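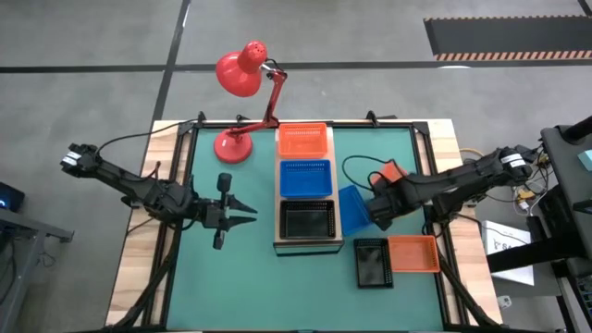

Altitude drifts upward in position hold after battery change, Finden F4 board

Posted by orkell_flyer in Multicopter Tuning, Jun 13, 2021

I have a 450-size quad with a Finden flight controller and the stock barometer. All-up weight was 1,552 g on the old battery. I changed to a lighter pack and a different mounting plate, and since then the quad climbs slowly in position hold with the throttle stick centered. It gains 3 to 4 meters in the first minute, then the climb slows down. In stabilize mode it flies normally and I can hold height by hand.

Things I have already done:

Recalibrated the accelerometer on a level surface.
Recalibrated the radio. Throttle center reads the same as before.
Checked the props for nicks.
Reflashed the firmware and reloaded my saved parameter file.

The log shows barometer altitude nearly flat while GPS altitude goes up. Vibration on the Z axis looks higher than in my October logs but I don't know what is acceptable. Is this a bad barometer or a tuning problem?

devusside_rc
Reputation 154

Flat baro altitude with rising GPS altitude means the controller thinks it is holding height. The altitude controller is doing its job with a wrong input. Leave the PID gains alone until the input is right.

There are two usual causes on that board.

First, temperature. The barometer on the Finden sits next to the voltage regulator and the reading shifts as the board warms up. Your description (fast drift in the first minute, then slower) fits a warm-up curve. Test it on the bench with props off. Power up cold, log for ten minutes without moving the quad, and plot baro altitude against board temperature. If the altitude moves by several meters while the quad sits still, you have your answer. Power the board for a few minutes before arming, then reboot so the ground reference is taken warm.

Second, airflow. If the new plate moved the controller closer to the prop wash, the pressure at the sensor changes as the motors spin up. Cover the barometer with a small piece of open-cell foam. Do not seal it. The foam also has to block light, as this type of sensor reacts to direct sun.

Also compare hover throttle before and after the battery change. Your saved parameter file has the old learned value. A lighter quad needs less throttle to hover, and the old value will give you a jump on entering the mode. It should not cause a climb that lasts a minute, but fix it anyway. Hover for 25 seconds or so in altitude hold with hover learning enabled, land, disarm, and check that the new value was saved.

bouazza_build
Reputation 107

Had the same thing, was the foam. Mine had come unstuck inside the case.

tailwind_hex
Reputation 25

I would look at the Z vibration before anything else. High vibration can alias in the accelerometer and bias the climb rate estimate. The filter then disagrees with the barometer and the quad goes up or down by itself. On a hard plate with no damping this is common. Look for clipping counts in the vibration message. They should be zero or close to it in a hover. If they increase all through the flight, put the controller on soft pads and make sure no wires are pulling on it.

Compare the estimated altitude in the log with raw baro altitude too. If those two separate, it is vibration. If they stay together and only GPS differs, go with the pressure explanation in the first reply. GPS altitude wanders by a few meters on its own, so check the climb against something on the ground as well.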